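**Taking a group to the robot open day at Drotcombe -- worth it?**

Posted by **Fung-ping Yang**, 19th May

Hello all. I help run a small after-school club and I've been asked if I'd like to bring them to the robot open day at Drotcombe. I went to the one in April on my own, just to have a nosy, and came home with more questions than I went with!

What I saw was mostly simulation. They had a big screen at the front and a chap drove the arm about on it while he talked, and then there was a real one in a side bay behind a rope, which you could only look at for a few minutes before the next lot came through. I enjoyed it, but I'm a grown-up who likes this sort of thing. I've got 18 children, the youngest are eight, and some of them can't sit through an assembly.

My worry is that they'll have been promised robots and what they'll get is a screen. The lady on the desk told me they were expecting 1,000 people across the whole event this time, so I can't see us getting much time at the rope either. There's also the coach to pay for, and I don't want to ask parents for money and then have everyone come home grumpy.
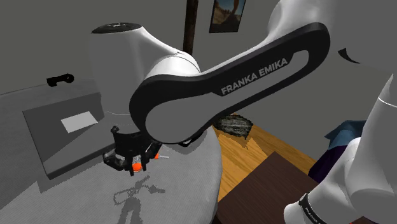 Do we need to book the group in beforehand, or can we just turn up?

Groups have to be booked beforehand through the Drotcombe events page, and only families and people on their own can turn up on the day.

I found that bit out this morning after going round in circles on their website, so I'm leaving it in for anyone else who's looking. What I still can't find out is whether a group gets its own demonstration or gets mixed in with everybody else. And has anyone taken children this young? Did they cope?

---

**Chia-jung Chiang**

We took 30 from our school last year, ages seven to ten, so pretty close to yours. Yes they coped, and I'd go again, but a few things would have made my life easier.

Booked groups did get their own slot when we went. Ours was forty minutes, with one presenter and a helper, and it was split in two halves with a swap in the middle. One half watched the simulated arm and the other half went to look at the real one. Ask for the swap when you book. The group before us hadn't, and they all sat in front of the screen for the full time, and you could hear it through the partition...

I'd stick up for the screen though. I was as doubtful as you and it ended up being the part mine talked about on the way back. The presenter let them call out where the gripper should go next and then he tried it, and of course they all wanted him to crash it into the table. He did, several times, with great good humour! You can't do that with the real one. He explained that people try a movement out in simulation first so that nothing gets broken if it's wrong, and even the little ones got that straight away.

The real arm was slower than they were expecting. One of mine asked if it was tired. I'd warn them on the coach that it won't be whizzing about like in a film.

Practical bits:

- The coach park is at the Zevside end, and it's a fair old walk to the hall with small legs. Allow fifteen minutes.
- The 73 bus stops much nearer if you've got enough adults to manage it.
- Packed lunches are fine outside but not in the hall.
- Ask for a morning slot. By the afternoon it was noisy and the presenters were losing their voices.

Oh, and ours had to have the consent forms in a week ahead -- they were strict about it, so don't leave that till last.

---

**Kemero**

depends what they charge you for the coach tbh. we went as a family and it was all right, bit crowded. my son liked the real one better than the screen, daughter the other way round

the cafe shuts early

---

**Fung-ping Yang**

Thank you both, that's a big help. I've put in for a morning slot and asked about the swap. I'm going to ring them about the 73 as well, as I think we could manage the bus with four adults. I'll come back and say how it went.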